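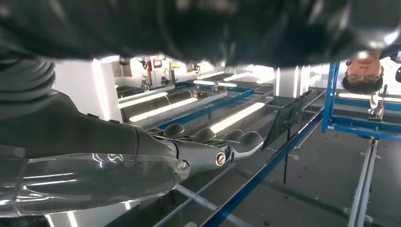 3.2 The room and its benches

I'll be upfront that I picked this workroom for our study partly because I like it (Waltraud Kohlhase, who kept the Wike site diary with me, still teases me about that). Figure 3 gives a fair idea of the place: white walls, fluorescent tubes overhead, and a long white workbench with a blue metal rail along its edge. Against the far wall there's a cluster of equipment, the one with the red top section being the easiest to spot, and a beige cabinet hangs on the wall as well.

What I wanted to know was how people share a bench like this one! We asked 23 regular users where they put their things down at the start of a job, and 71 per cent of them named the same stretch of worktop. I'd have guessed far fewer. Lighting came up again and again in the May interviews too, mostly as grumbles about glare on shiny surfaces, and I've kept those remarks for the next section.

Figure 3. The workroom at Wike, with the white bench, blue rail and tube lights.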